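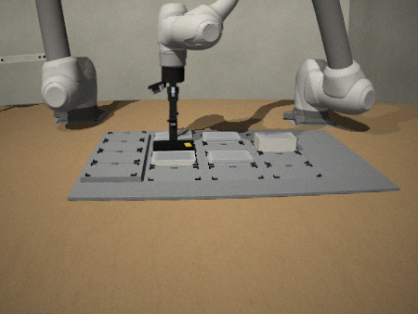
Tan tabletop with grey trays and containers in the middle.

How to sort and store small hardware so you can find it again

Most home workshops end up with a coffee can of mixed screws. It takes an afternoon to clear one out, and after that a few minutes a month to keep it clear. The method below works for screws, nuts, washers, picture hooks, wall anchors and the odd bits that come with flat-pack furniture.

What you need

A clear table with good light
Shallow trays or baking pans for sorting
A magnet in a plastic bag
A ruler or a screw gauge
A drawer cabinet or lidded boxes
Masking tape and a permanent marker
A trash can and a box for scrap metal

For the final storage I use a Wernberg drawer cabinet in the basement and two Jiltitz lidded cases that travel in the car. Any brand will do if the drawers have stops so they can't be pulled all the way out by accident.

Step 1. Empty everything out

Bring every can, jar and bag to the table before you start. Check the kitchen drawer and the glove compartment too. Pour out one container at a time, no more than a couple of handfuls.

Step 2. Pull the steel

Run the bagged magnet over the pile. Steel sticks to it. Turn the bag inside out over a tray and the pieces drop off. Brass, aluminum, plastic and most stainless will be left behind, and those are usually few enough to sort by eye.

Step 3. Throw out the bad ones

Stripped heads, bent shanks and heavy rust all go in the scrap box. Light surface rust is fine for rough work. If you can't tell what a part belongs to, put it in an envelope marked with the date. Mine says 23 July 2026. If it is still sealed next May, throw it out.

Step 4. Sort by type, then by length

Do type first: wood screws, machine screws, drywall screws, nuts, washers, anchors. Only then split by length. For most households 3 lengths of wood screw are enough: short, medium and long. Finer sorting takes longer and the drawers fill up unevenly.

Machine screws need to be matched by thread as well. Try each one in a nut you know the size of. If it binds after a turn, it is the wrong thread. Don't force it.

Step 5. Fill the drawers

Heavy items go in the bottom rows. Leave a finger's width of space at the top of each drawer. A small drawer holds up to 170 short screws, but it is hard to pick out a single one when it is that full.

Step 6. Label

Tape one sample to the front of the drawer and write the size under it. Labels made only of numbers are easy to misread in poor light. The Soler label tape I tried first peeled off in the damp, so I went back to masking tape and replace it when it curls.

Keeping it sorted

Leave one open tray on the bench for strays and empty it once a month. When you buy a new box of screws, write the size on the lid as well as the side.

Next: Hanging a Gruledley pegboard on a masonry wall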